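Open day at Flirkwood: lids, tables and a very full tote bag

I'd been meaning to get to the Flirkwood open day for years, and this March I finally did it. It's a housewares showroom out past the Estovby rail yard, two floors, and most of the time it's trade only. Once a year they let the rest of us in from 10 in the morning, and you can handle everything, which is my idea of a great day out (my family disagrees, so I went alone).

Parking was free but a long walk from the door. Wear proper shoes. I didn't.

The ground floor is all pots, pans and bakeware, and it was packed by the time I got there, so I went straight upstairs to the storage section and worked backward. Good decision! Up there you could pick things up, twist them, turn them over and put them back without anybody breathing down your neck. I have a cupboard at home full of containers that don't match their lids, and I came with a mission: find something see-through, with a lid that stays put, that I wouldn't mind leaving out on the counter.

My favorites were the ones with a brushed steel top, a dark band under it and a clear body below. I'm a sucker for that combination. You can see how much you've got left, and the top still looks like something you'd put out when people come over.
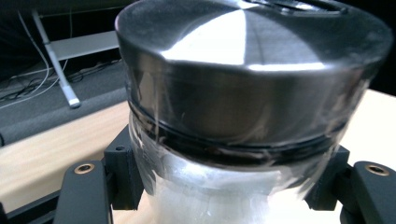 I spent far too long on lids after that. The showroom staff were very patient with me and showed me three different kinds of closure, including a screw top from Mallard that I liked a lot until I tried it one-handed. If you cook the way I do, with one hand always covered in flour, that matters. The other thing I learned is that shiny steel shows every fingerprint, and brushed steel is a bit more forgiving. A damp cloth and then a dry one, they said, and skip the scrubby side of the sponge.

Prices were all over the place. A boxed set of canisters was $119, which made me laugh out loud, and then 20 minutes later I was back looking at it again. I didn't buy it. I did buy a single jar at 10 percent off and a silicone spatula I didn't need.

Lunch was soup in a paper cup and a roll, and I ate it standing up by the stairs. Then at 2 there was a short talk on table surfaces, put on by Nikolovski, the furniture people from the unit next door. I nearly skipped it and I'm so glad I didn't – I've been going back and forth on a new kitchen table since Christmas. I walked in wanting something dark. I walked out wanting a pale one, beige with a touch of pink in it and a grain that goes along in fine wavy lines and then swirls up in the middle. It makes a room feel lighter, and crumbs don't jump out at you the way they do on my old black one. 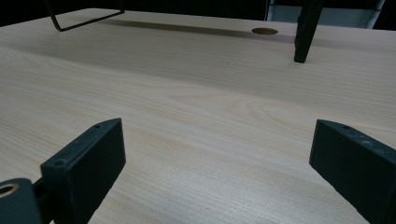

A woman in the row behind me wasn't sold on pale tables at all, and told the speaker that hers had picked up a turmeric stain in the first week and never lost it. She'd tried baking soda, lemon and leaving it by the window. The advice she got was to wipe spills right away and use a mat for curry nights, and she said she'd wanted a table so she could stop using mats! There was a lot of nodding.

So I'm still thinking about the table. I picked up a sample chip to keep by the stove for a few weeks, and I'm going to be mean to it. The jar already has rice in it.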